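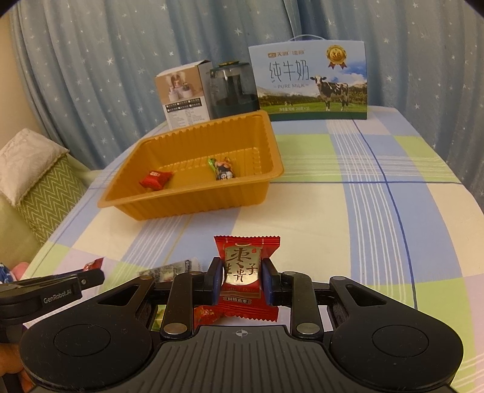

## 4. Comparing fingertip pads on small wrapped items

This section covers the pad comparison for the hand-held grippers. Do it after the width check in Section 3 and before you record any full tasks. Plan on 70 minutes for one pair of grippers and two pad types.

Wrapped candy is the standard test item. The packets are light, the film is slick, and the crimped ends bend before the middle does, so a weak grip shows up early. Other packaged food can be used if it is the same size or smaller.

### 4.1 What you need

- Two hand-held grippers, charged
- One set of standard blue pads and one set of Dudás soft pads
- A shallow tray with a rim
- Wrapped candies in at least two sizes, both puffy and flat
- A tablecloth or mat
- The Skutix log sheet, or a plain notebook

A patterned cloth is fine and is closer to what the grippers will meet in a home. Leave larger goods such as cartons and boxes at the back of the table. They give the camera some background and they stay out of reach of the arms.

### 4.2 Setting up

1. Wipe the pads with a dry, lint-free cloth. Dust on the black housings does not affect the grip and can be left until the end of the day.
2. Check the pivot pins at both ends of each link arm. A pin that stands proud of the arm must be pressed back in before you go on.
3. Open and close each gripper ten times with nothing in it. The two fingertips should meet along their full height.
4. Place the tray left of center, at an angle to the table edge. Do not square it up. A square tray makes the approach too easy and hides wrist problems.
5. Put two candies in the tray and scatter the rest on the cloth.
6. Start the Hisier recorder and wait for the steady tone.

**Note:** If the tone stutters, the frame rate has dropped below 30. Stop the recorder, close other programs, and start again. Do not trim the bad part out later.

### 4.3 Running the comparison

1. Pick up one candy by its long sides, with the pads against the middle of the packet. Keep the crimped edges clear of the pads.
2. Lift it to a hand's width above the cloth and turn it upright.
3. Hold it with the printed side toward the camera for a slow count of five.
4. Carry it over the tray, lower it past the rim, and release.
5. Log the result as *held*, *slid*, or *dropped*. A packet that turns between the pads but stays up is logged as *slid*.
6. Repeat with the other hand. Then change the pads and run the whole set again.

Use the same packets for both pad types. Put aside any packet that has split or lost air, and cross out its earlier results.

**Caution:** Keep your free fingers behind the housings while the link arms are moving. The gap between the arms and the housing closes quickly.

**Caution:** Do not let the two grippers touch when they work side by side. A knock at the tip can shift the zero position by 2 mm, and you will have to repeat the width check.

### 4.4 Reading the results

Édgar Correa ran the first full comparison at our Bumbridge site in April, with 586 picks logged across both pad types. The soft pads held flat, clear packets better. On puffy packets the two types came out nearly even, and the soft pads were slower to let go — the film tends to cling for a moment after the tips open.

For mixed items we fit the standard pads and keep the soft ones for flat film. Your own results may differ if the air is very dry or the pads are old.

| Result | What to check first |
|---|---|
| Slides on one side only | Pad seated crooked on that fingertip |
| Drops during the turn | Picked too near a crimped edge |
| Clings on release | Pads need wiping, or open the tips wider |
| Wrapper creases badly | Closing force set too high |
| Tips miss the packet | Repeat Section 3 |

### 4.5 After the test

1. Stop the recorder before you put the grippers down.
2. Remove the soft pads and store them flat in their sleeve.
3. Copy the log to the shared folder under the pad type and your initials.
4. Throw out any candy with a torn wrapper.

Send questions about the log format to Noémi Fodor. Pad orders go out on Friday, so report worn sets before then.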